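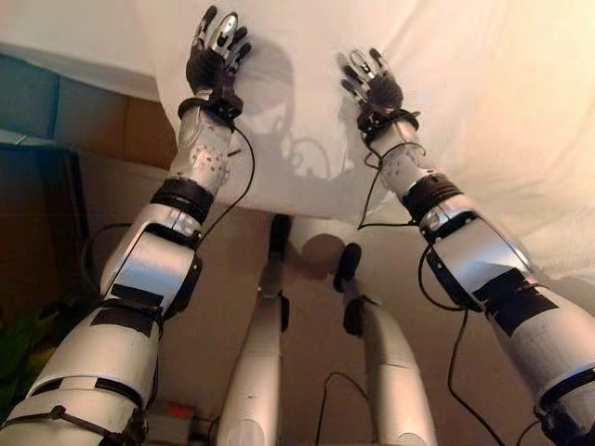 What is the difference between a room that is vacant and a room that is ready?

A vacant room has been released by the departing guest. A ready room has been serviced, inspected and returned to the front desk for sale, and only a supervisor may give it that status.

Hospitality Studies > Rooms Division > Course Handouts > Unit 4: Room Status and Linen Control

Instructor: Constanza Palma
Revised 7 Mar 2020

Students should read this handout before the Unit 4 seminar and bring it with them. It replaces the earlier notes on linen par. The worksheet on discrepancy reports is issued separately.

4.1 Room status

The housekeeping department and the front office each keep a record of every room. The two records are compared at least twice a day. When they differ, the room is called a discrepant room, and the supervisor on duty must visit it before any change is entered. A "sleeper" is a room the front office believes to be occupied when the guest has in fact left. A "skip" is the reverse case, in which the room is shown as vacant in one record and a guest account remains unpaid in the other. Students often confuse these terms in written work.

Status codes vary from one property to another. In this course we use the Bralley codes throughout, as they appear in the course reader. Students who have worked in hotels that use other codes should translate them before handing in assignments.

4.2 Linen par

One par is the quantity of linen needed to dress every bed in the house once. A hotel does not operate on one par. At any moment some linen is on the beds, some is in the laundry, some is on the shelf, and a further share is held back for emergencies and replacement. The usual teaching figure is four par, although a property that sends its linen to an outside laundry may need five.

Consider the Pleter Hotel, our case property for this unit. It has 153 rooms, and for the purpose of the exercise each room has one bed. One par of fitted sheets is therefore 153, and four par is 612. If the shelf count, the laundry count and the beds together come to less than 612, the difference is treated as loss until it has been traced. Duvet covers are calculated in the same way. Pillowcases are not, and the number of pillows on each bed must be known first.

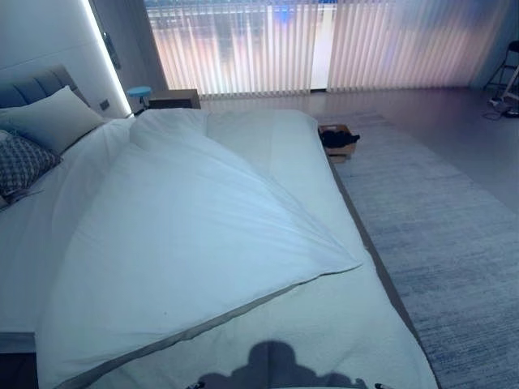
Fig. 4.1 Bed with white duvet folded back and gray upholstered headboard.

4.3 Counting and records

A full linen inventory is taken every quarter. All movement of linen stops while it is carried out - this includes the chutes, the carts and the outside deliveries. Two people work together, one calling and one writing, and the written sheet is signed by both. Items set aside for discard are recorded on a separate sheet and are not added to the total.

The Chamoun ledger, which students will use in the practical exercise, has 11 columns. The opening balance is carried over from the last inventory. New purchases are added, recorded discards are subtracted, and the result is the expected balance. The actual count is entered beside it. In the sample ledger for July, the expected balance for bath towels is 864. Students are to complete the remaining columns from the count sheets supplied and to prepare a short written explanation of any variance.

A variance should never be corrected by altering the count sheet. If an error is suspected, the section is counted again and both sheets are kept.

4.4 Scheduling

Room attendants are assigned by rooms or by credits. Under a credit system a departure carries more weight than a stayover, and a suite carries more than either. The Skotden scale is given in the reader and will be discussed in the seminar. Note that it makes no allowance for the distance between floors - students should be ready to say how they would adjust it.

Preparation for the seminar

Read chapters 7 and 8 of the course reader.
Complete the Pleter par calculation for duvet covers and pillowcases, assuming four pillows per bed.
Write one page comparing room-based and credit-based assignment.

Late work is accepted only with the written approval of the instructor. Requests should be made before the seminar meets.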